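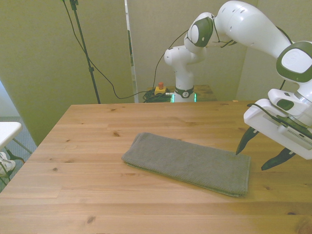
Damian Sowa, Nowicki Linen Services
@nowickilinen
3 May 2019
Thread

Nowicki Linen Services has revised its folding standard for hand and bath towels. The new standard applies to all properties we supply in Rudville from the middle of May. The main points are set out in this thread for housekeeping supervisors and their teams.

The long flat fold replaces the square fold for all gray towels. A towel folded this way is a narrow rectangle with the layers stacked along one side. The gray towel on the pine table at the top of this thread shows the shape we ask for.

Begin with the towel fully open on a table, care label facing up and toward you. Smooth it from the center out to the corners with the flat of the hand. Do not pull at the hems. Pulling stretches the border and the two ends will no longer match.

Bring one long side to the middle of the towel, then the other. The two edges should meet without overlapping. Fold once more along the line where they meet. Turn the towel so that the folded side faces the guest and the open layers face the wall.

Square one end by hand. This is the end that will sit at the front of the shelf. The other end may stay rounded. Supervisors have asked whether a small raised fold at the rounded end should be pressed down, as on the towel shown. It may be left, provided the rest of the towel lies flat.

A towel with a wrinkle across its length should be opened and folded again. Pressing a wrinkle down from above does not remove it, and it will show in the stack.

Use a table for this work. Beds, carts and the tops of washing machines are not acceptable folding surfaces under the new standard. The table should be bare and wiped down before each batch, with no cloth or paper laid over it.

Several properties have written to ask about wooden tables. Wood is permitted where the top is sealed and smooth to the touch. Knots and visible grain are not a concern. A top with splinters, lifted edges or worn patches will catch the loops of terry fabric and must be taken out of use until it has been repaired.

Wipe sealed wood with a damp cloth, then a dry one. Do not use furniture polish or oil. Residue passes to the towels and affects how well they take up water. Fliko surface wash, supplied with your monthly order, is suitable and should be diluted as stated on the bottle.

Stacking: no stack on an open shelf should be higher than 40 centimeters. All squared ends face forward. Gray towels are not mixed with white towels on the same shelf, including where space is short. Please contact us if additional shelving is needed.

Towels must be completely dry before folding. The long fold holds more layers together than the square fold did, and a seam that is even slightly damp will develop an odor on the shelf. Check the seam and the hems by hand. The middle of a towel dries first and is a poor guide.

Towels with pulled loops, open seams or stains that remain after a second wash should be placed in the blue return bags. Please do not fold them. Our sorting room opens every return bag, and folded items slow that work considerably.

The revised standard was tried at the Plonditus guesthouse, where 1267 towels were folded over the trial period. Housekeeping staff there found the long fold easier to carry on the forearm and easier to place in narrow bathroom cabinets. They also asked for clearer wording on the rounded end, and that wording has been added.

Wall cards showing the fold will be sent with the next delivery. We have printed 500. Each property will receive 3, intended for the linen room, the laundry and the staff notice board. Further cards can be requested from your route driver.

The standard does not apply to bath mats, pool towels or kitchen cloths. These continue under the existing instructions. Robes are under review and will be addressed separately.

Properties that need more time to change over may continue with the square fold until the end of May. Please inform our office in writing, and do not place both folds on the same shelf in the meantime.

Questions may be sent by reply to this thread or by message to this account. Replies are given during office hours. Questions about deliveries or invoices should go to your usual contact at Nowicki Linen Services.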